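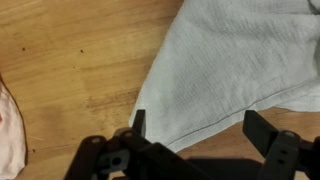

Memoria del trabajo de campo, grupo de Montserrat Iglesias y Rodrigo Cordero

Entregado el 04/09/2024

Pues empiezo por lo que más me preguntaron en clase: no, en Zurnau no han echado a la plantilla para poner robots. Pasé allí buena parte de agosto (Rodrigo se ocupó de las entrevistas por teléfono) y lo que vi fue bastante más lento y más raro de lo que imaginaba. El taller lava y dobla textil para hostelería, y el proyecto Olon quiere que una pinza aprenda a coger trapos y toallas sobre una mesa de madera, que suena facilísimo hasta que te pones – un trapo nunca cae dos veces igual.

Nos dejaron ver el registro de pruebas: 717 intentos, repartidos entre 4 personas que antes solo doblaban. Ahora pasan media jornada en la mesa de siempre y la otra media colocando tela, mirando y apuntando. A mí me encantó ese puesto, la verdad, aunque no a todo el mundo le hace gracia. El sueldo es el mismo y el cuaderno se rellena a mano, con una letra que me costó un buen rato descifrar.

También cambia el cuerpo. Se doblan menos piezas por turno, los hombros descansan y la vista se cansa más. Lo pusimos en las conclusiones provisionales y pasamos el borrador al taller. 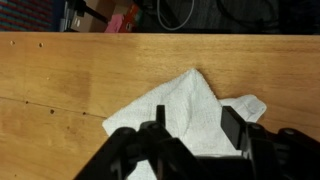 Ezequiel Vallejo nos contestó que lo de los hombros era cierto, pero que faltaba contar el aburrimiento: doblando se charla, y apuntando intentos hay que estar callado y pendiente. Pedía además que los turnos de registro rotaran cada semana y que constara en la memoria. Consta, y lo hemos añadido al apartado de propuestas.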